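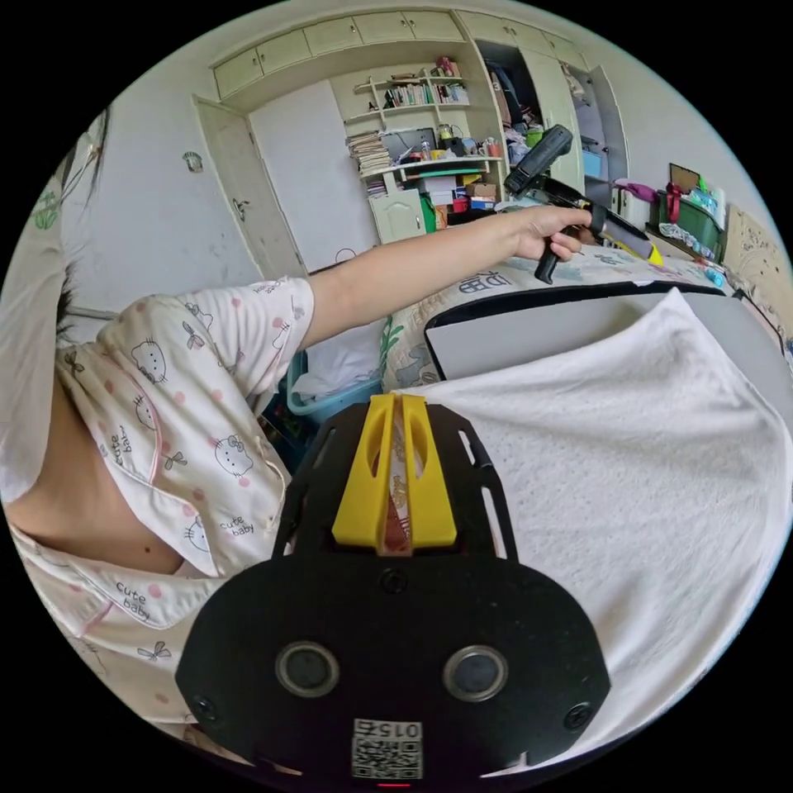

Pyjamas count as laundry too: cat faces, pink spots and small dragonflies on white.

Home Skills, Unit 4: Folding on the Bed
Notes to go with the Mon 25 May class

Hello again, and thank you for all the socks last time! I'm still finding odd ones in my bag. I've typed these notes up for those of you who had to leave early for the Midberg bus, and for anyone who (like me) writes things on the back of a receipt and never sees them again.

We're on clothes now, and we're folding them on a bed. I know the textbook puts you at a nice big table. Most of my students at Nerkley don't have a nice big table, they have a bed, and I've folded on one all my life. It just wants a slightly different touch, because the mattress gives under your hands and the cloth sinks in with it.

Getting the bed ready

Pull the sheet tight first, corners and all. If you skip this you'll fold the sheet into the shirt at least once (I do it every winter with the fluffy one). Push the pillows up to the wall and leave them there. Put whatever you haven't folded at one end and keep the space in front of you clear, so you're never folding on top of the pile.

Sit or stand, I don't mind which. If you sit, get close enough that you aren't stretching over for the far sleeve.

The T-shirt

Lay it out and smooth it from the middle towards the edges with a flat hand. Now bring one side in, with its sleeve, and turn the sleeve back on itself so it lies along the body. Same again on the other side. You should have a long strip. Then bring the hem up towards the neck, once or twice depending on how deep your drawer is.

The sleeve is where it all goes wrong! Natália Leitão showed us her way in class, where she folds the sleeve before she touches the side, and I have to say hers came out flatter than mine. Try both. 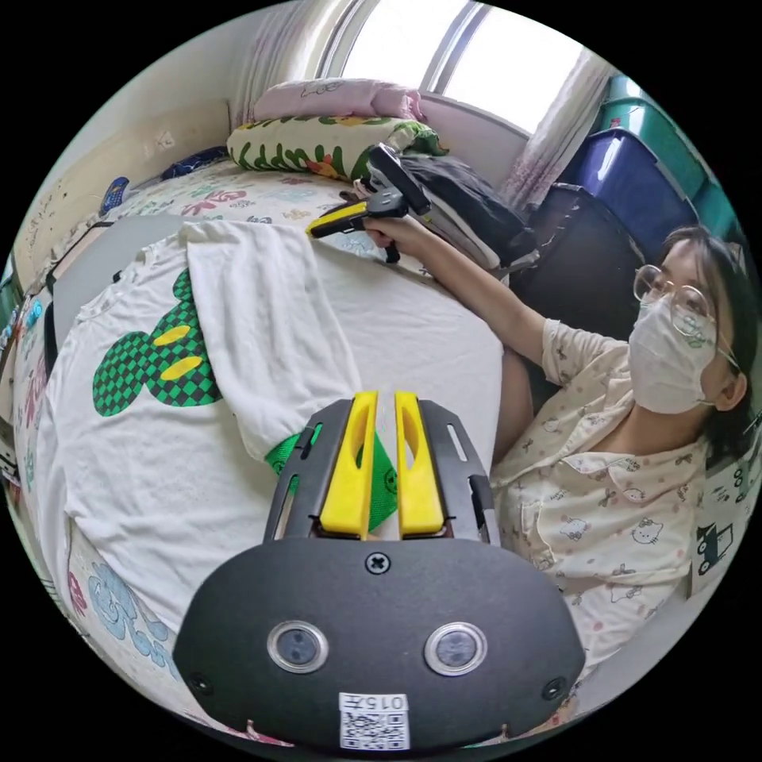 White T-shirt with the checked mouse-style head, one sleeve folded.

A word on prints. The big rubbery sort can stick to itself if you fold it face to face and leave it in a warm cupboard. I fold those with the picture outwards, and then you can find the one you want without digging, too. Small all-over prints don't care what you do to them.

Pyjama tops

Wide collars are a nuisance. Do up a button if there is one, lay the collar flat and fold the top as you would a T-shirt. Soft cotton slides about more than you expect, so go slowly on the last fold and press down with your forearm. Keep the top and bottoms together, one tucked inside the other, and bedtime gets a lot easier.

Where it all goes

Stacked boxes are fine if you haven't got drawers. Put the things you wear every week in the top one, and save the bottom one for jumpers and so on until September. Stand the folded shirts on their edges if the box is deep enough.

For next time

Fold 9 tops at home, any kind, and time yourself. Then shake them all out (sorry) and do it again the other way. Bring me both times and tell me which pile you'd sooner open in the morning.

Reading: the Rangel handout, page 30, only the part on sleeves. Ignore the bit about ironing, we'll get to it with the Vasa sheet.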